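Flakska

Flakska is a puzzle game for phones and tablets, published by Owusu, in which the player steers a barge through a flooded city one tile at a time. It is played in portrait mode with one thumb, leaving the other hand free for a sandwich.

Gameplay

Each level is a grid of canals. The barge moves until it hits something, and most of the game consists of hitting the wrong thing. Cargo must reach the dock before the tide meter runs out. There are 330 levels in the main campaign, of which the first 20 serve as a tutorial and explain the undo button 2 separate times. 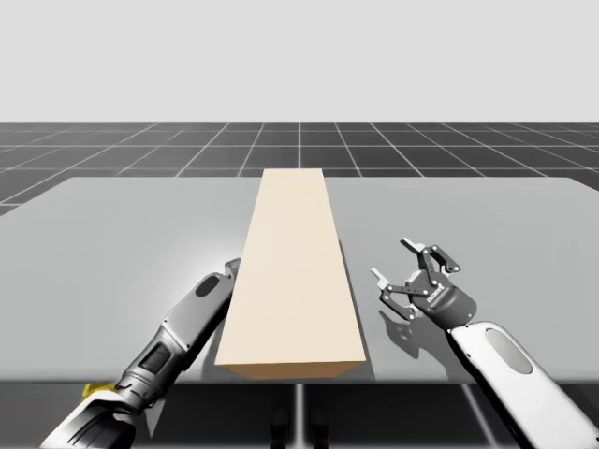
Coins earned on the way can be spent on new hulls, flags and horns. None of these affect the barge, although the foghorn is widely believed to by players who paid 900 coins for it.

Setting

The campaign begins in Goseck, a market town with poor drainage, and ends in Skinwood, a forest where the trees have grown through the rooftops. The plot concerns a missing lock key - a matter the game forgets for long stretches and then brings up again as if the player had been worrying.
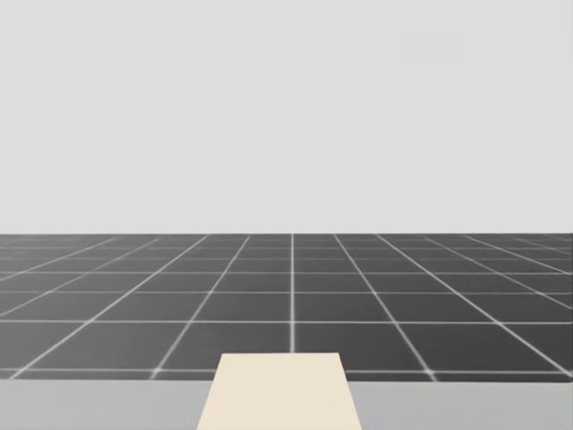
Updates

A June update added a daily puzzle and a hint system. Hints point to the next correct move, except in Skinwood, where they suggest patience.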